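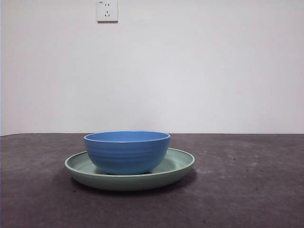 Reading time: 2 minutes

Ovness Laboratory > Notebooks > Tableware handling > March

Print this entry | E-mail this entry

Monday, 09.40. Entry 51, nested dishes

Work continued today under the revised Dunmore bench rules. The item set is the blue piece resting inside the green one. Colleagues at Relside have asked that we record how each rule was applied, and this entry is written with that in mind.

Rule 1, clear bench. Nothing is to stand on the table except the items named on the run sheet. Cups, pens and tape are to be kept on the trolley. Crumbs and specks are to be wiped away between blocks; I noted a few on the dark top and have added a wipe to the start-up list.

Rule 2, naming. The outer dish is to be entered as "green, outer" and the inner as "blue, inner". Earlier sheets used bowl, plate and cup for the same pieces, and the Mendbridge log could not be matched to ours as a result. The colour and position terms are now compulsory.

Rule 3, approach. The fingers are to be fully open before they come down over the dishes. Operators must keep both hands behind the line whenever the arm is powered, including during pauses. The stop button is to be tested before the first run and again after any change of operator.

Rule 4, wrist view. The operator is to check that both fingertips can be seen before confirming a grasp. Blur in the background is acceptable while the arm is moving. Blur on the rim of either dish is not, and such a run must be marked for review.

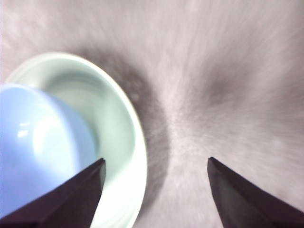
Points outstanding

The limit of 2,000 runs per finger set was passed without a prompt from the log; the counter read 2,051 when I checked it. The set should have been inspected 51 runs earlier. I have asked for a warning to be added and will inspect the fingers by hand until it is in place.

The wording of Rule 3 does not say who may reset the arm after a stop. Until Dunmore replies, resets are restricted to the operator named on the run sheet.

Contact the Ovness notebook desk | Copyright Ovness Laboratory | Back to top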